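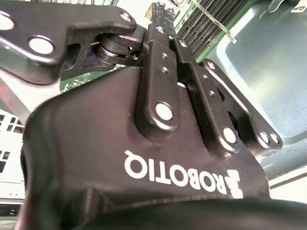
Fig. 5.1 Gripper linkages close to the memory slots.

Contents | Previous | Next | Index
Last updated September 26, 2019

5 Budgeting for a Handling Cell

The purchase price of an arm is a poor guide to the cost of a cell. Malhotra separates capital items from those renewed with each change of product, and this chapter keeps her division.

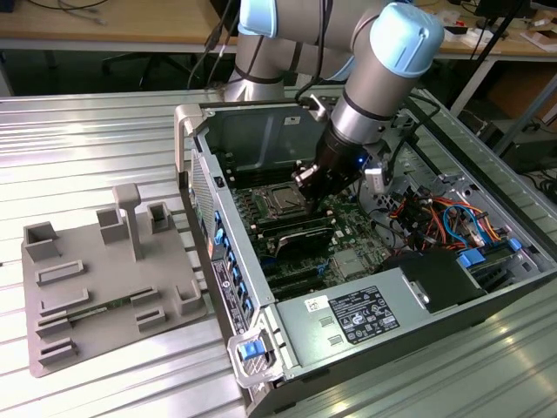 Fixtures belong to the second group. They are often left out of the first quotation and bought later from general funds. A printed plate with holders for a memory module, set beside the tower on the work table, is cheap to make but must be redrawn when the part changes. At the Gesimow plant, fixtures and spare fingers took 770 of a yearly allowance of nearly 4000. 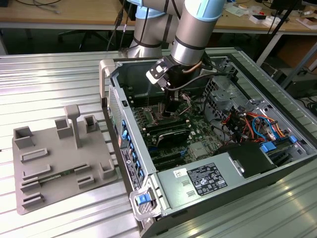 Fig. 5.2 Arm, open tower and fixture plate on a shared table.

Section 5.2 treats table area and reach, both of which should be fixed before suppliers are approached.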